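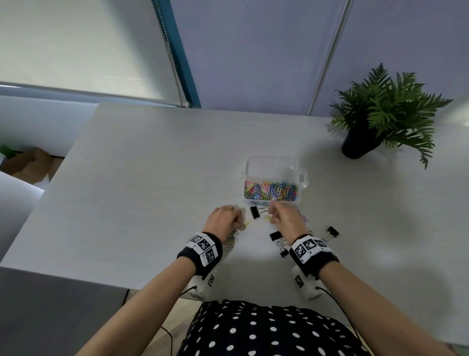
Hilo del cajón del escritorio, que ya tocaba. Llevo desde el año pasado metiendo la mano a ciegas para sacar un clip y sacando una goma, un capuchón de boli y pelusa. Hoy me he plantado.

He sacado todo lo pequeño a la mesa blanca, he cerrado la puerta y he puesto la radio. Plan: media hora. Ja.

Empiezo por los clips, que son mi debilidad. Los de colores van en una cajita transparente con pestaña, de esas de plástico normalitas. Rosas, amarillos, verdes, azules, blancos, morados... me alegran la vista, qué le voy a hacer.

Los plateados van aparte. Lo sé, un clip es un clip. Pero en la caja de colores me estropean el conjunto y además los uso para otra cosa: facturas y papeles del banco. Los de colores son para lo mío, recetas, patrones de costura, apuntes del curso.

Y luego las pinzas negras, las de alitas de alambre. Esas no entran en la caja de los clips ni locas, porque se enganchan, sacas una y te vienen detrás siete clips colgando como un racimo de uvas.

Pregunta seria para quien lea esto: ¿guardáis las pinzas con las alitas levantadas o dobladas? Yo doblo, pero siempre hay alguna que se me queda abierta y es la que luego no deja cerrar el cajón.

La cajita es de Stevdale, la papelería que está al lado del mercado. Me costó 2 euros y venía vacía. Tenían una más grande con compartimentos, la Wendby, por 22 euros, y la tuve en la mano un buen rato. Preciosa. La volví a dejar en la estantería con mucha dignidad.

Que conste que yo antes tenía los clips en un tarro de mermelada. No lo recomiendo. Boca estrecha, no te caben los dedos, acabas volcándolo todo en la mesa para coger uno. La caja bajita y rectangular es otra vida, pellizcas dos o tres y listo.

Consejo que me dio Kristaps Navickas cuando compartíamos despacho: no llenes la caja hasta arriba. Yo, ni caso, claro. Luego abres la tapa con un poco de alegría y tienes clips hasta debajo del radiador. Ahora lo dejo a un dedo del borde y me va mejor - otra cosa es que se me amontonen siempre delante, eso no lo he resuelto.

Los clips deformados: a la basura de metal, sin pena. Ese que abriste para resetear el router y volviste a doblar "más o menos" ya no sujeta nada. Yo tenía un montoncito guardado "por si acaso". Por si acaso qué, hija mía.

Los forrados de plástico de color, si se les pela la punta, también fuera. Rayan el papel bueno y un día me dejaron una marca en una lámina que iba a enmarcar. Todavía me duele.

Pausa para café. He encontrado un ticket de una libreta Rimkutė que compré en febrero y que no sé dónde está. La libreta, digo. El ticket sí, el ticket lo tengo perfectamente archivado.

Sigo. Las chinchetas me dan miedo, así que van en una lata con tapa de rosca y al fondo. Gomas elásticas: las resecas fuera, las demás alrededor de un cartoncito. Grapas, en su caja de cartón original, que está hecha polvo pero cumple.

Ah, y para los que me vais a preguntar si ordeno los clips por color DENTRO de la caja: lo intenté una tarde. Quedó una cosa monísima, como un muestrario. Duró lo que tardé en abrir el cajón con prisa. Mezclados y felices.

Me preguntáis por el organizador del cajón: es de Irkum, mide 28 cm de ancho y encaja por los pelos en un cajón estándar. Medid antes, por favor os lo pido, que yo el primero lo tuve que devolver.

Otra pregunta que me ha llegado por privado: que para qué quiero tantos clips si ya va todo en PDF. Pues mira, porque sigo imprimiendo las recetas y porque me gustan. También sirven para marcar la página del libro, para el hilo de la máquina de coser y para cerrar la bolsa del pan si no encuentras otra cosa (las pinzas negras para esto son gloria bendita).

Balance del día: una hora y pico, un cajón hecho y más de 70 bolis probados uno a uno en el dorso de un sobre. De los bolis os hablo otro día, que eso es un drama aparte y todavía estoy decidiendo qué hago con los que pintan solo si los agitas.

Mañana, el cajón de los cables. Rezad por mí.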